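Print this page | E-mail this page

Ticket: Label printer prints half labels, then goes offline
Product: Allenia desktop label printer, with Zurkska stock program
Status: Closed by reporter
14 comments | 3 shares

Opened in April by the stockroom, De Graaf Hobby Supply

Good morning. I write this ticket for our small shop. We sell parts for model trains and small electronics, and every product bag gets one label with a name, a price and a bar code. The printer worked well all winter. Now it prints the first labels correctly, then one label comes out with only the left half, and after that the Zurkska program says "Device offline". The light on the printer stays green.

I am not a technician, but I try to write everything in the order I did it, so that you do not have to ask me twice.

What we have:
- Allenia label printer, connected by USB
- one desktop computer, used only for stock
- roll of 600 labels, white, the small size
- Zurkska stock program, the version that came with the last update

What I tried before I opened the ticket:

1. Turned the printer off, waited, turned it on again. It printed 8 good labels and then the fault came back.

2. Changed the roll for a new one from the same box. No difference.

3. Cleaned the print head with the cleaning pen. The print became a little darker, but the half labels continued.

4. Made a smaller batch. I wanted to know if the fault comes from one product or from all, so I used only the wire colours: yellowish-tan, red and black. These are the labels that go on the baskets. All three colours gave the same fault, so I don't believe it is one bad product record.

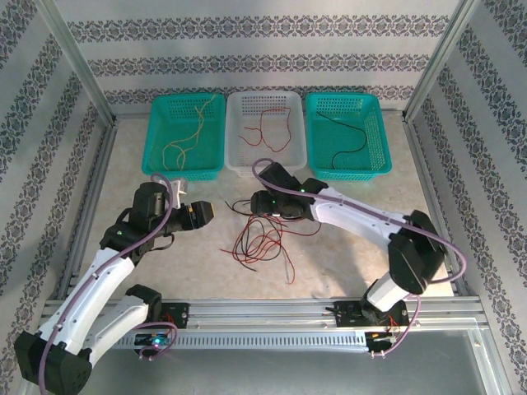

5. Printed from a different program. I typed a label by hand in the ordinary text editor and sent it 32 times. All of them were complete. This surprised me, and I think it is the most important result in my list.

Reply from Zoninska Support, 10:15 am

Thank you for the clear list. Step 5 tells us the print head and the roll sensor are probably fine. Please check the label template in the stock program. Open Templates, choose the one you use, and send us the width, the height and the gap. Please also tell us which kind of label you print most, and if the same template is used for shelf labels and basket labels.

Reply from the stockroom, 11:40 am

The template is called "Basket small". Width and height are the same as what is written on the box of the roll. The gap was set to zero, and I am quite sure it was not zero before the update. We use the same template for everything. The basket label is the one we print most. It is for the baskets with the small parts.

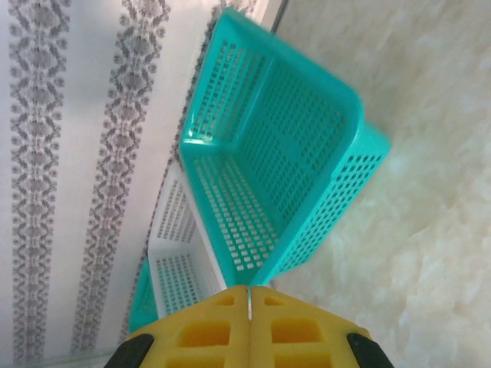 Turquoise and white baskets, both with grid sides.

I changed the gap to the value on the box and printed again. Now there are no half labels. But the printer still goes offline in the middle of a long batch, so I have one problem less and one problem left.

I noticed also that the offline message comes sooner when the product name is long. "Cable, red, thick, per metre" stops earlier than "Cable, red". I don't know if this helps you. I shortened some names to finish the orders of the day, but I would prefer to keep the full names, as the customers ask for the thickness at the counter.

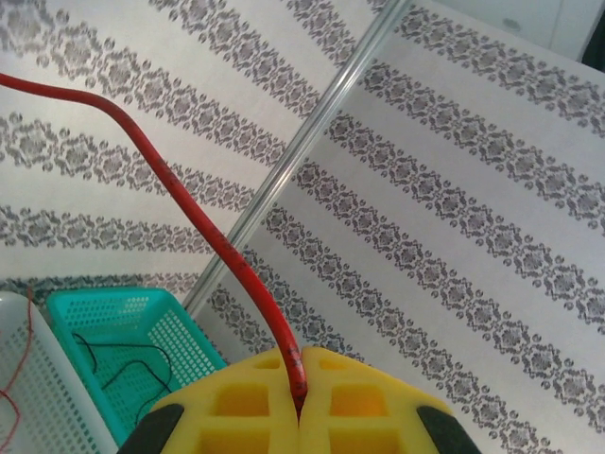

With short names the batch went further, but it was still not finished. After the offline message I must close the program completely. If I only press "Retry", it prints the last label again and the stock count becomes wrong.

Reply from Zoninska Support, 2:05 pm

The gap value was reset by the update, we see this in other tickets too. For the offline message, please do the following:

1. Open Settings, then Devices, then your printer.
2. Find "Wait time (ms)". Write the value down before you change it.
3. Set it to 3000.
4. Turn off "Let the computer switch off this device to save power" in the USB settings.
5. Restart the computer and print one full batch with the long names.

Please connect the printer directly to the computer during the test. If you use a USB hub, take it out.

Reply from the stockroom, 4:30 pm

We did have a hub. It was behind the desk, in the middle of all the other leads, and it took me a while to follow which one belonged to the printer. I marked both ends with tape now.

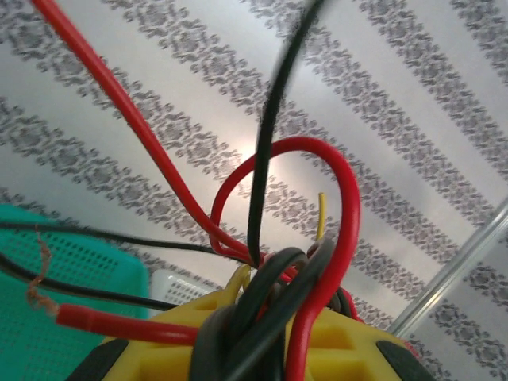
The wait time was set very low and I have written the old value on a paper inside the cupboard. With the new value and without the hub I printed the full roll, long names included, and the program did not go offline. I put the hub back to see what happens, and the message returned near the end of the batch. So the hub stays out, and the scanner has moved to the front port.

One small question is left. Will the next update set the gap to zero again?

Reply from Zoninska Support, 4:50 pm

It can happen until the correction is released. Please export your template (Templates, Export) and keep the file in your documents folder. If the gap is reset, import the file and restart the program.

Reply from the stockroom, 5:10 pm

Exported and saved. You can close the ticket, thank you for the patience.

Print this page | E-mail this page
14 comments | 3 shares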